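La ventana buena

Compré la Traltard por la ventana. El anuncio decía «caravana luminosa, ideal parejas», y como yo acababa de dejar de ser pareja me pareció que por lo menos podía aspirar a la luz. El vendedor pedía 2.416 euros. Le pregunté de dónde salía el dieciséis y me contestó que del gas, que me dejaba la bombona a medias. Pagué sin regatear, cosa que mi hermano me ha recordado en todas las comidas familiares desde entonces, incluida una a la que yo no fui.

El contrato lleva fecha del 31 de octubre de 2019. En la casilla de defectos conocidos el hombre había escrito «ninguno en verano».

La llevé al camping de Martinelli, en Putau, a 2.000 metros de altitud. El folleto lo llamaba «residencial de montaña con carácter». El carácter era el del propio Martinelli, que tenía el despacho en el antiguo cuarto de los esquís y recibía a los clientes de pie, para que no se alargaran. Me asignó la parcela del fondo. Desde allí, me dijo, se veía el pico entero, 3.420 metros de pico, y por eso la parcela costaba un suplemento.

«¿Cuánto suplemento?»

«Veinte al mes.»

Miré hacia donde señalaba. Había una nube.

«Está detrás», dijo Martinelli, y apuntó el suplemento en el libro.

Durante los primeros días de noviembre la nube no se movió. Yo tampoco, la verdad. Había ido a Putau a traducir el manual completo de las estufas Givis, un trabajo que mi agencia me había vendido como creativo. Desayunaba junto a la ventana, traducía junto a la ventana y, cuando se me acababan los sinónimos de «espita», levantaba la cabeza y contemplaba mi nube, por la que pagaba lo mismo que por un abono de gimnasio y que usaba bastante más.

La única vecina de invierno era Peiyu Lei. Vivía en la parcela de al lado desde hacía varios años, en una caravana más vieja que la mía y con las ventanas del tamaño de una bandeja. Venía a verme con la excusa de devolverme cosas que yo no le había prestado. Un día me trajo un colador.

«No es mío», le dije.

«Pues no tienes colador», contestó ella, y lo dejó en el fregadero.

Se sentó frente a la ventana y la estudió con la cara que se le pone a un fontanero cuando entra en un baño recién reformado.

«Es muy grande.»

«Por eso la compré.»

«Ya», dijo Peiyu. Y después de un rato: «¿Y de noche qué haces?»

De noche dormía. No entendí la pregunta hasta que se marchó la nube, que se fue una tarde sin avisar y se llevó con ella los pocos grados que nos quedaban. Me acosté feliz. Por fin iba a ver el pico. Puse el despertador para el amanecer, preparé la cafetera, dejé el móvil cargando para hacerle una foto y mandársela a mi hermano con un texto sobrio, algo como «aquí, desayunando». Estuve un rato decidiendo si ponía la coma.

Cuando sonó el despertador la ventana estaba allí, pero ya no daba a ningún sitio.

Mi primera idea fue pasarle la manga. Es la primera idea de todo el mundo y no sirve más que para tener una manga fría. La segunda fue encender la estufa, una Givis, naturalmente, de cuyo manual me sabía de memoria hasta el índice. El manual dice que en condiciones de helada conviene «ventilar el habitáculo abriendo parcialmente la ventana». Lo había traducido yo mismo la semana anterior y me había parecido una frase elegante. Tiré de la ventana. Estaba pegada al marco con una convicción que ya me habría gustado encontrar en otras partes de mi vida.

La tercera idea fue ir a buscar a Peiyu, que abrió la puerta en albornoz y con un gorro de lana y no me dejó terminar.

«Rascar de abajo arriba», dijo. «Con paciencia. Y no eches agua caliente, que el de antes de ti echó agua caliente.»

«¿Y qué pasó?»

«Que el de antes de ti ya no está.»

Volví a la Traltard y me puse a ello.
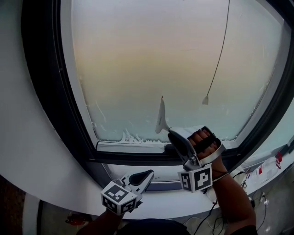 Rascar hielo es una actividad para la que no existe vocabulario, y lo digo como profesional. Se rasca, se mira, se vuelve a rascar. Empecé por abajo, donde la escarcha se había amontonado en una franja blanca pegada al marco, y al cabo de un rato me di cuenta de que la estaba trabajando con una delicadeza de restaurador, como si debajo pudiera aparecer un Tiziano. Más arriba el cristal era puro vaho de color melocotón, que se iba enfriando hacia un gris azulado a medida que bajaba, y aquello me dio esperanzas: donde hay melocotón hay sol, razoné, y donde hay sol habrá montaña. El cordón oscuro con su lengüeta pálida colgaba delante de todo, casi en el centro, exactamente donde uno habría puesto el pico si le hubieran dejado elegir. En la repisa seguía la botella de plástico de la etiqueta roja. No la aparté. A esas alturas la consideraba público.

Cuando una se especializa – o uno, en mi caso, que Peiyu me hablaba siempre en femenino de «la gente» y se me ha quedado – empieza a tener opiniones. Yo desarrollé varias aquella mañana. Que el hielo de interior es de peor calidad moral que el de exterior, por ejemplo, ya que el de fuera cae del cielo y el de dentro lo has respirado tú. Aquello del cristal era, si se piensa bien, mi noche entera: mis suspiros, la sopa de sobre, una conversación telefónica con mi hermano de la que podría haber prescindido. Estaba rascando la frase «pero tú estás bien, ¿no?» cuando llamaron a la puerta.

Era Martinelli. Venía a decir que había despejado.

«Ya lo sé», le dije. «Estoy en ello.»

Entró, se limpió las botas en mi única alfombra y contempló mis progresos con los brazos cruzados. No le pareció mal. Me preguntó si la ventana era de serie.

«Toda la caravana es de serie.»

«Demasiado cristal», dijo. «Esto es para la playa.»

Le expliqué que el vendedor no había mencionado la playa. Martinelli respondió que los vendedores no mencionan la playa nunca, que es lo primero que uno tiene que preguntar, y a continuación me contó con todo detalle la historia de un primo suyo que había comprado un tractor. No veo la manera de resumirla. En el momento en que el primo descubría lo de la caja de cambios, yo había conseguido abrir en la escarcha un claro del tamaño de una moneda, y pegué el ojo.

«¿Qué se ve?», preguntó Martinelli.

Se veía la caravana de Peiyu Lei. Se veía a Peiyu Lei en la puerta, todavía en albornoz, con una taza en la mano y la cabeza vuelta hacia la izquierda, mirando algo enorme que a juzgar por su cara merecía el madrugón. Yo solo alcanzaba a verla a ella mirándolo.

«Se ve bien», dije.

«Pues claro que se ve bien. Por eso es suplemento.»

Martinelli se fue satisfecho y yo amplié el agujero hacia la izquierda. El problema de ampliar un agujero hacia la izquierda es que el de la derecha se va cerrando, y que respiras, y que cuanto más te esfuerzas más respiras. Avancé así un buen rato, con una mirilla ambulante que recorría el cristal a la velocidad de un caracol y dejaba detrás un rastro de rayas. Pasé por delante de los contenedores. Pasé por delante del coche de Martinelli, y del propio Martinelli, que rascaba el parabrisas con una cinta de casete y soltaba unas palabras que no llegaban a atravesar el doble acristalamiento. Llegué por fin al borde del marco, y en el borde del marco, nítida, rosada, magnífica, había una ladera. La parte de abajo de una ladera. El resto continuaba hacia arriba y hacia la izquierda, donde la Traltard ya no tenía ventana, sino armario.

Me quedé un rato mirando el armario.

Se me ocurrió entonces, no antes, que podía salir. Tenía puertas la caravana. Una, al menos. Me puse el abrigo, las botas y, por algún motivo, la bufanda buena, y fui a colocarme junto a Peiyu, que se apartó un poco para hacerme sitio sin dejar de mirar. Estaba todo entero, desde los abetos hasta la cumbre, con una luz en lo alto que no pienso describir porque cobro por palabra y nadie me la iba a pagar.

«¿Se veía desde dentro?», preguntó ella.

«Un poco.»

«En esa parcela se ve desde el armario», dijo Peiyu. «El de antes de ti quería serrarlo.»

«Creía que había echado agua caliente.»

«Eso fue después.»

Me ofreció la taza. Era té, y estaba fuerte. Desde su puerta, mi ventana parecía preciosa: grande, empañada, con un arañazo largo que la cruzaba como la firma de alguien con prisa. Saqué el móvil para mandarle la foto a mi hermano y descubrí que lo había dejado enchufado dentro, encima del manual de Givis. Volví a por él. Cuando salí otra vez ya tenía el texto pensado, con la coma, y la nube estaba subiendo por el valle.

«Date prisa», dijo Peiyu.

Le hice la foto a ella, que era lo que quedaba. Mi hermano contestó por la noche. Quería saber si el albornoz venía incluido en el precio.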